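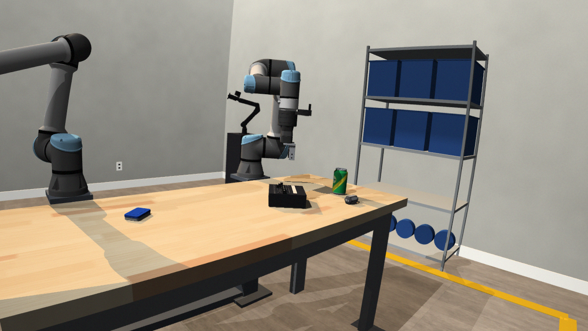 How many sim demos before it stops missing the can?

flondthorpe_lab
posted 29 Oct 2020

Hi all, first post so sorry if wrong section. Trying to get a pick policy going in simulation, two arms on one bench, a can and a few other small objects on the top. I drive the arm by hand with a gamepad and record, then train on the recordings (plain behavior cloning, nothing fancy). Task is just "pick up the green can". No placing yet.

So far I have 46 demos. Loss goes down nice and smooth. Then I run it and the gripper comes down next to the can, closes on air, goes back up like it did something. Or it heads for the black box with the knobs. Sometimes it gets it. Success is 6 out of 100 tries, which is worse than I hoped by a lot.

Things I already did:
- more epochs, no change
- smaller learning rate, no change
- checked that actions and images line up in time (pretty sure they do)

Input is one fixed camera view plus joint angles for both arms. Only one arm moves, other one just sits there holding its start pose.

Do I just need more demos? Someone in my group says a thousand minimum, somebody else says fifty is plenty if they're good. My thumbs hurt. Before I sit down and do hundreds more I'd like to know if that's really the problem.

Also the can starts in the same place in most of my demos, I move it a little now and then. Should that matter at this stage?

Yolanda Bellamy

Quick one between meetings, will try to be useful.

Your last line is the problem, or most of it. If the can hardly moves, the policy can learn the whole motion from the joint angles and never look at the picture. Loss looks great. Then you put the can two inches over and it goes to the old spot and closes. Sounds just like what you have.

Easy test. Take the can out of the sim completely and run it. If the arm still goes down to the same place and closes, it's playing back a path. Five minutes, do that first.

If so:

Randomize the can at every reset. In the sim, in the reset function, not by hand. By hand you'll drift back to the spots you like. Pick a rectangle on the bench that the arm can reach and sample in there.

Move the other stuff too. Blue thing, knob box, the little black plug or whatever it is. If the knob box never moves then "a bit right of the knob box" is a fine way to find the can, as far as the network cares. Swap them around. Leave one out sometimes.

Vary the start pose of the arm a little. Not much, a few degrees per joint.

Try dropping the joint angles for one training run, or add noise to them. Worse motion probably but it will tell you if the camera input is doing anything at all. And drop the idle arm's joints, they're constant, no information in there.

Record some recoveries. This one people skip. Put the gripper off to the side of the can on purpose, start recording THERE, then fix it and grasp. If every demo is a clean approach then it has never seen what being two inches off looks like and has no idea what to do about it. Don't record the bad part, only the fix.

On camera: from the angle in your shot the can is a pretty small part of the view. If you resize down hard before the network you could be left with a handful of green pixels. Save out a few frames at the size the network gets and look at them with your own eyes. Add a second view on the wrist if your sim lets you, helps a lot with the last bit before closing.

Numbers, since you asked. On a similiar bench task I had 1172 demos by the end but it was working ok long before that, the later ones were mostly for odd corners of the table. I'd redo your 46 with proper randomization, look at where it fails, then record more in those places. Don't do hundreds blind.

Oh and save the reset seed with each demo. You will want it.

drodari_fan

You need more data. 46 is nothing. Get a thousand then ask again.

rurent22

Agree with Yolanda mostly, would add two things.

1. Trim the dead time. With a gamepad there's usually a second or two at the start where you're just getting your thumbs in place, plus some hovering over the object. All of that gets learned. I had a policy that hovered forever because I hover. Cut any frames with near zero action at the start, and try not to stop above the can.

2. Consistent grasp. Decide how you're picking the can up and do it that way every time. If half your demos come in from the left and half from the right, plain cloning can average the two and go down the middle, and the middle is wrong.

Can also script it, btw. It's a sim, you know exactly where the can is. Write a dumb controller that goes above, down, close, up, run it all night with random positions and throw out the failures. Then use your hand demos for the tricky ones. Thumbs saved. I did mine in the Bortolotti wrapper but any sim that gives you the object pose will do.

Only catch, scripted demos are very straight and clean so put noise on the waypoints.

flondthorpe_lab

Ok so took the can out and ran it. Went straight down to the usual spot and closed. Every time. Bit embarassing.

Writing the reset randomizer now, the other arm's joints are gone from the input. Also looked at the small frames, can is a green smudge, so will crop tighter. Will try the scripted thing after that and post the new success rate here.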